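Cirnent Household Manipulation Program
Interim progress report to the Pirnside Fund
Reporting period ending May
Prepared by Trudy Hinds, software lead

1. Summary

Work in this period concentrated on the perception and planning layers of the Nundow software stack. The data pipeline is complete. The grasp planner is in integration testing, and the review tool is in daily use by the annotation team.

2. Perception of small flat items

The segmentation model was retrained on 1530 clips recorded from head level in furnished bedrooms. Thin packets in loose piles remain the hardest class. Their edges are translucent, their printed faces look alike, and the hands cover part of the pile. Of the 1530 clips, 1491 passed quality review and were released for training. The remainder were returned for relabeling. 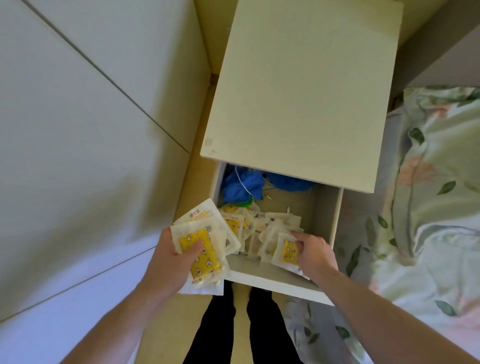
Figure 1. Drawer sequence, with a stack of packets in the left hand and others of the same kind in the drawer.

The planner, known internally as Kim, now treats a fanned stack as one object with several possible separation points. Before this change it proposed a new grasp for each visible edge, and planning time grew with the size of the pile. Candidate grasps are now capped at 100 per view.

3. Placement surfaces and scene memory

Hortensia Carhuamaca has led the work on scene memory, which keeps a record of items when the view moves from one piece of furniture to another. Bedside cabinets have proved a useful test – the top is small, and bedding and curtains often stand close on either side. The surface detector must find the usable area when sachets overlap on it and a hand is near the edge.
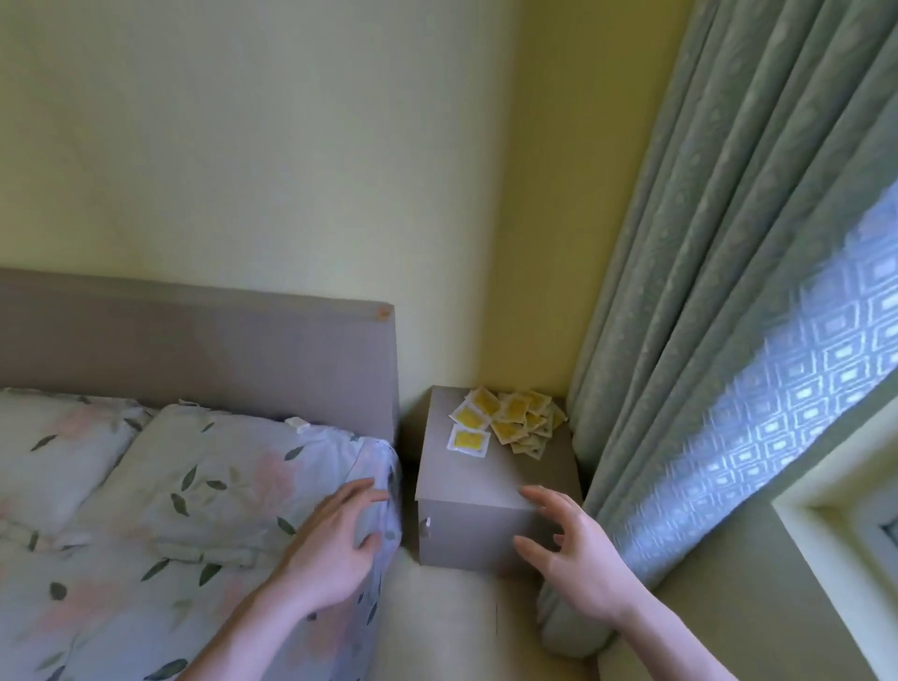
Page last modified: May, 16:40

Patterned textiles still produce false surface boundaries, chiefly on printed duvets and pleated curtains. A filter using depth continuity has been merged and is under evaluation on a held-out set of 1000 views.

4. Next period

The team will complete the filter evaluation, connect scene memory to Kim, and release the review tool to partner sites. No change to the approved budget is requested. One item is carried forward: the replay server needs additional storage, and a quotation will be sent to the Fund separately.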